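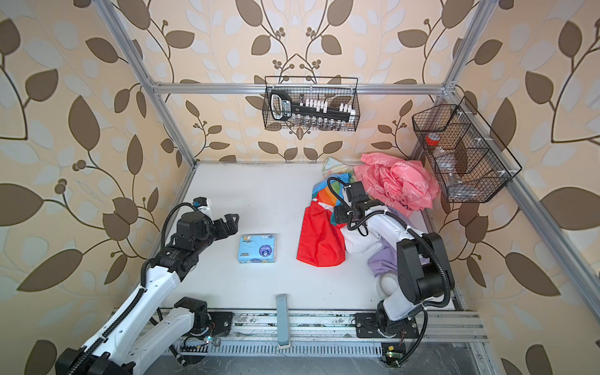

2 min read

Fuvach: gripper state filter for two-arm cells

Last updated February 23, 2025

Fuvach reads joint positions and wrist camera images from both arms and publishes one state per gripper: open, closing, holding or slipping. The planner in Skindell uses these 4 states to decide when an arm may leave a pile of cloth.

Contents of this release

The log set has 2,446 pick attempts, split over 11 folders. Items are mostly garments and loose fabric, with a few small packets mixed in. Each attempt has joint logs for both arms, 2 wrist camera streams and one overview stream. Labels were checked by Tatiana Malý.

Running the filter

Start the arm drivers first, then run fuvach-node with the cell config. The left and right arms have separate threshold files -- do not copy one over the other. To replay a folder without hardware, pass --replay and the folder path.

Known problems

Thin cloth between the fingers is often reported as closing instead of holding. Raising hold_current_min makes this worse. Patterned walls behind the cell produce false motion in the overview stream, so the default config masks everything above the floor line. The mask also hides tall piles at the back -- adjust it per cell.

Timestamps in folders recorded before May come from the old Sestum logger and need the fix_clock script.

License terms are in LICENSE.txt. Send bug reports with the replay folder name and your config file.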